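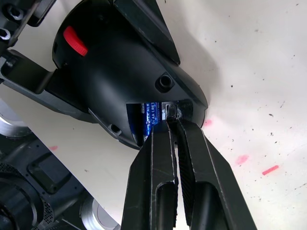
How often should I check the batteries in things I hardly ever use?
Every 5 months is plenty for most households, and more often for anything you would miss badly in a power cut.

Home | Checklists | Workshop | Kitchen | Contact

Print this page | E-mail this page

BATTERY COMPARTMENT CHECK, SMALL HOUSEHOLD DEVICES
With comments by Ifeanyi Obi
Revised 17/06/2020

Covers anything that runs on AA or AAA cells and has a door you can open without a lawyer. Smoke alarms have their own sheet.

BEFORE OPENING

[ ] Switch is set to off.
Comment: Sliders get nudged in drawers. If the markings have worn away, try both positions and write the answer on a bit of tape. Do not trust your memory, which was also in the drawer.

[ ] Work on a plain, light-colored surface.
Comment: Springs and little screws are fond of patterned carpet.

[ ] Cover comes off without force.
Comment: Look for a screw first. I broke the tab on a Daltent lantern in February by pushing manfully at a door that was screwed shut. The replacement door cost more than the lantern did.

WITH THE COVER OFF

[ ] All cells are the same type and the same brand.
Comment: LR6 on the label is the standard code for an alkaline AA. You haven't bought the wrong size, so put the receipt away.

[ ] No white crust, wetness or staining on the cells.
Comment: Gloves on if there is. Alkaline leakage is unkind to skin and worse to eyes. A swab with a little white vinegar will lift the crust, and the compartment then needs to dry out completely. Cells go in a bag to the recycling point.

[ ] Metal contacts are clean and still have some spring in them.
Comment: Light scuffing is fine. Green is not. A pencil eraser does a decent job on dull metal, and you can brush the crumbs out afterward.

[ ] Cells match the plus and minus marks molded in the case.
Comment: Use a flashlight. The marks are black on black as a rule, the work of a designer with excellent eyesight.

[ ] Nothing metal used to lever a cell out.
Comment: Yes, I know the butter knife is right there. A metal blade across both ends of a cell makes a short circuit, and one through the wrapper makes a mess. Plastic or wooden tools only. A ribbon under the cell works well if you remember to put it there before you need it.

CASE AND SOCKETS

[ ] No cracks around screw holes.

[ ] Any power socket is free of lint and not loose in the case.
Comment: Check the voltage and polarity printed on the adapter before plugging it in. A plug that fits proves only that it fits. My Ostex radio took a Painemal adapter very willingly and has not spoken to me since.

CLOSING UP

[ ] Cover clicks shut, or screw is snug.
Comment: Snug. Plastic threads give up early.

[ ] Device works when switched on, then is switched off again.

[ ] Cells removed if the device is going into storage.
Comment: Keep them in their original pack or a proper case. The kitchen drawer, among the loose keys and coins, is how 2 of my neighbors found out that batteries get hot.

[ ] Date written on tape inside the cover – not on the outside, where it rubs off.

Next sheet: Extension Cords and Other Regrets

Drotthorpe Household Notes | Contact | Copyright | Back to top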